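Tag der offenen Tür bei Hashmi in Brement

25.11.19

Der Haushaltswarenhersteller Hashmi hat sein Werk in Brement für Besucher geöffnet. Ich war zusammen mit Zarmeena Memon dort. Wir sind mit dem Bus ab Wustard gefahren, die Haltestelle liegt gegenüber vom Werkstor. Wer mit dem Auto kam, wurde auf den Parkplatz hinter dem Lager geschickt und musste von dort einmal um das Gebäude laufen.

Am Empfang bekam jeder einen Aufkleber für die Jacke und einen Lageplan. Der Plan war schwarzweiß kopiert und die Nummern der Hallen kaum zu lesen, man fand sich aber auch so zurecht. Die Führungen dauerten laut Aushang 90 Minuten. Unsere begann pünktlich und wurde von Gerasimos Sarantis geleitet, der im Werk für die Drahtverarbeitung zuständig ist.

Zuerst ging es in die Drahthalle. Der Draht kommt auf Rollen an und wird zunächst gerichtet und abgelängt. Danach wird er gebogen. Für einen Rahmen mit runden Ecken sind mehrere Biegungen nötig, und wenn eine davon nicht stimmt, wackelt am Ende der ganze Ständer. Sarantis hatte ein paar Ausschussteile in einer Kiste dabei und ließ sie herumgehen. Bei einem war die Abweichung erst zu erkennen, als er es auf eine ebene Platte stellte. Die Schweißpunkte werden von Hand nachgesehen. Grate an der Innenseite sind der häufigste Grund für eine Nacharbeit.

Die Beschichtung konnten wir nur durch eine Scheibe sehen. An dem Tag hingen dort Teile für Geschirrkörbe, alle in Weiß. Im Werk werden derzeit vor allem Weiß, Schwarz und ein Goldton gefertigt. Der Goldton ist laut Sarantis der empfindlichste, Fingerabdrücke und kleine Kratzer fallen darauf am ehesten auf. Aus dem Sortiment nehmen will man ihn nicht, dafür wird er zu gut verkauft. Im Februar gingen allein davon 616 Stück an einen einzigen Händler.

Nach der Beschichtung kommen die Kappen auf die Enden. Eine Mitarbeiterin zeigte uns, wie das geht: aufsetzen, drehen, andrücken, kurz daran ziehen. Wenn die Kappe dabei abgeht, wird sie nicht noch einmal verwendet. Zarmeena hat es selbst versucht und brauchte für einen Ständer deutlich länger als die Mitarbeiterin für drei.

Der Teil, der mich am meisten interessiert hat, war der Raum mit den Becherständern. Es ging um das Einräumen und Abnehmen von Bechern, also um das, was man zu Hause nach dem Spülen macht. Zu sehen war der Ständer aus goldfarbenem Metalldraht mit hellen Kappen auf den Haltern, dazu hellblaue Kunststoffbecher. Shazia Virk aus der Produktentwicklung erklärte, worauf sie dabei achtet: Lässt sich der Becher in einem Zug über den Halter stülpen? Bleibt er gerade hängen? Stößt er beim Abnehmen an den Nachbarn?
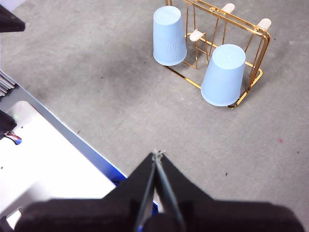
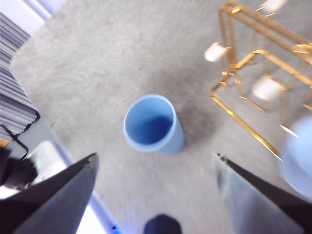
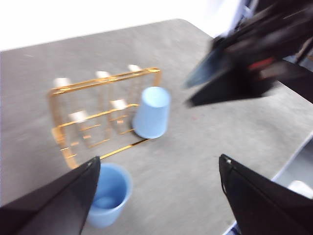
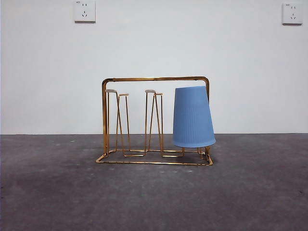
Der goldfarbene Becherständer im Werk Brement. Auf dem ersten Bild hängen zwei hellblaue Becher kopfüber daran.

Die Halter stehen schräg, und darüber wurde in unserer Gruppe eine Weile gesprochen. Ein älterer Besucher fand, senkrechte Stäbe wären einfacher zu treffen. Frau Virk sagte, das stimme für den ersten Becher, beim zweiten werde es aber eng. Wer die Becher am Boden anfasst und mit der Öffnung nach unten aufsetzt, kommt mit den schrägen Haltern nach ihrer Erfahrung besser zurecht. Breite Henkelbecher seien ein anderes Thema, da müsse man von außen nach innen arbeiten und auch mal einen Platz frei lassen.

Zu den Kappen kam die Frage, ob sie Flecken im Becher hinterlassen. Das konnte sie verneinen, riet aber dazu, sie gelegentlich mit einem Tuch abzuwischen. Kalkränder am Draht gehen mit verdünntem Essig weg. Scheuerschwämme sollte man bei dem Goldton gar nicht benutzen. Ich habe zu Hause einen ähnlichen Ständer in Schwarz, und an dem hat genau so ein Schwamm nach kurzer Zeit helle Stellen hinterlassen.

Praktisch fand ich den Hinweis zum Standort. Ein Ständer dieser Bauart ist höher als tief, und wenn man nur eine Seite belegt, steht er weniger sicher. Besser ist es, außen anzufangen und dann die Gegenseite zu bestücken. Bei leichten Kunststoffbechern macht das wenig aus, bei Keramik schon. Auch sollte vor dem Ständer so viel Platz bleiben, dass man einen Becher kurz abstellen kann.

Danach ging es weiter in die Verpackung. Die Ständer werden fertig montiert in Kartons gelegt, die Halter mit Pappe voneinander getrennt. Früher wurden sie zerlegt verschickt, was Platz sparte, aber viele Reklamationen wegen fehlender Schrauben brachte. Auf einer Tafel an der Wand stand die Zahl der Kartons, die in der Vorwoche hinausgegangen waren: 2.447. Darin waren alle Artikel enthalten, also auch Geschirrkörbe und Topfdeckelhalter.

Im Lager haben wir uns nur kurz aufgehalten. Es war kalt, und die Gruppe hinter uns wartete schon. Babar Bugti, der das Lager leitet, hat uns die Regale mit den Rückläufern gezeigt. Bei den meisten ist nur der Karton beschädigt. Die Ware wird geprüft, neu verpackt und im Werksverkauf günstiger angeboten.

Den Werksverkauf gab es am Ausgang. Die Auswahl war ordentlich, die Preise nicht bei allen Artikeln niedriger als im Laden. Bei den Becherständern lohnte es sich, bei den Bürsten und Sieben eher nicht. Zarmeena hat einen Ständer in Weiß gekauft, der goldfarbene war zu dem Zeitpunkt ausverkauft. Man konnte sich in eine Liste eintragen und wird angerufen, wenn neue Ware da ist.

Zu essen gab es Linsensuppe und belegte Brötchen in der Kantine, Kaffee und Tee waren kostenlos. Die Schlange an der Suppe war lang. Für Kinder gab es eine Ecke, in der sie aus weichem Draht Haken biegen durften, betreut von zwei Auszubildenden.

Ein paar Angaben für alle, die beim nächsten Termin hinfahren möchten: Der Eintritt ist frei, für die Führung muss man sich vorher anmelden. Geschlossene Schuhe sind Pflicht, zwei Besucher in Sandalen durften nicht mit in die Drahthalle. Große Taschen bleiben am Empfang. Das zweite Werk in Kivanside ist nicht für Besucher geöffnet. Anmeldungen nimmt Maham Sethi im Büro in Brement entgegen, am besten telefonisch am Vormittag.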